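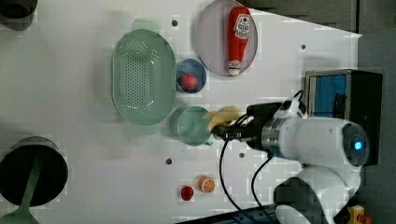

Banana at the edge of the small green bowl, kitchen table setup, overhead view.

Progress note, 22/12/2018
To: Araceli Orozco, Sirnbridge
From: Rozália Dvořáček

Hi Araceli,

You asked for something shorter than the last one and with fewer graphs, so I'm going to just tell you where we are (the graphs exist, Yaqin has them, you only have to ask).

The big thing is that the kitchen set is up and running and we're collecting on it every day now. Toy fruit, bowls, a plate, the ketchup bottle, the colander, a couple of pots. Each example is one person driving the arm through one short job, like "banana into the green bowl," and we save the overhead video, the arm positions and the sentence that goes with it. Then somebody shuffles the table and we go again. It's slow and kind of soothing, at least until the strawberry rolls off.

We're getting 90 usable examples on a good day. Back in April I promised you more than that, and I was wrong! I had figured on the driving time and forgot all the time it takes to reset the table, check the recording and label the thing. Nisha has since moved the labeling to the end of the day, which helped a lot, and I'd like to leave it that way even though everyone is pretty cross-eyed by then.

A few things that went well. Carard, the recording software, has stopped dropping video in the middle of an example. Kauko found the problem, a disk that was filling up faster than we were clearing it, and he wrote a small script that moves finished recordings over to the Meng server overnight. We also let people stop and start over when they fumble a grasp, but we keep the fumbles in their own folder. Yaqin wants them for later, she thinks the model could learn to recover from a bad grip if it sees enough of them. I'm less sure, but they're cheap to keep.

Now the parts I'm not so happy about. Our placements are too tidy. Most of us are right-handed and polite, and we put the bowl down in a nice reachable spot every single time, so the first model we trained did fine there and got lost when the bowl was near a corner. We now draw the starting layout from a shuffled stack of cards. People grumble about it (the cards sometimes put the plate in a really annoying place) but the examples look a lot more varied already.

The other trouble is wording. Two people will watch the same example and write "put the banana in the bowl" and "move the yellow fruit to the green dish," and I go back and forth on whether that's a mess or a gift. For the moment we keep both versions and fix only the spelling. If you or anyone at Sirnbridge has a strong opinion I'd love to hear it before we get much further in.

On money, we're inside the budget. The one thing I'd like to add is a second set of gripper fingertips from Jollix. The ones we have are wearing smooth and the round fruit is starting to slip, and I don't want to lose a week waiting on the mail if they give out. Kauko has the quote and can forward it.

Plans for the next stretch: finish the fruit jobs, start on stacking, and bring in 5 new drivers so the data doesn't all look like the same few people's habits. Nisha is doing the training sessions and has a one-page guide drafted. After that we retrain and test on layouts the model has never seen, corners included.

Call me any afternoon if you want to talk through the fingertips.

Rozália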